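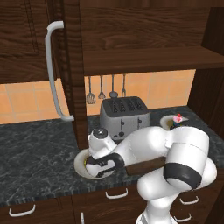
Preguntas frecuentes

¿Puede ya un robot recoger la cocina?
Por partes. Coger un objeto rígido de la encimera y llevarlo a un plato le sale bien casi siempre. Recoger una cocina entera, todavía no.

¿Dónde se prueban las tareas?
Primero en simulación. En Kiltach tenemos 182 ejercicios de cocina y el brazo completa 151 sin ayuda.

¿Qué falla más?
Los objetos blandos, los cajones que hay que abrir a tientas y todo lo que queda detrás de otra cosa.

¿Sirve lo aprendido en una cocina real?
En parte. El paso a la encimera física lo lleva Qusai Obeidat, con 4 tareas en marcha desde mayo. De momento, 3 funcionan con supervisión.

¿Y en un taller?
Va más adelantado. Las piezas se repiten y están siempre en el mismo sitio.

¿Se puede comprar?
No. Kiltach es un proyecto de investigación y no vende equipos.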